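Feb 22, 2018 — hangers, sorting bench

Carried on with the wardrobe stock from Mevstead. Shirts and trousers are done and labelled. What's left is the hangers, and they take longer than the clothes did.

The trouble is mostly the grey plastic ones. The hooks are open and catch on any crossbar that comes near, and the notches along the rails hold on once they're in. Pulling two apart by the shoulders only tightens the knot. What works is laying the lot flat on white paper, finding a hook that isn't under anything, and turning that hanger a little before lifting. Put them down singly afterwards or it starts again.

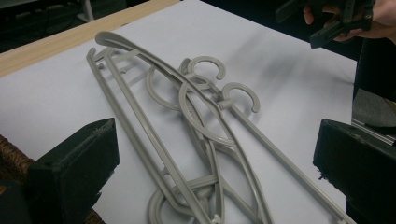

Yolanda Lyons would do it the other way: start from the crossbar at the bottom of the pile, slide that out sideways and leave the hooks until last. She did the 18 from the Calloway box like that and says none of them cracked. I tried it on two and got one out cleanly. The other I had to put back and start over.

Wire hangers are no bother — they go on the rail by the door. The padded ones are still in their bag, not looked at.

To do:

- finish the grey ones, tie in bundles of five, hooks all facing the same way
- ask Sunee if the Suvier rail can take the weight
- more white paper, we're on the last three sheets
- move the Calloway box off the chair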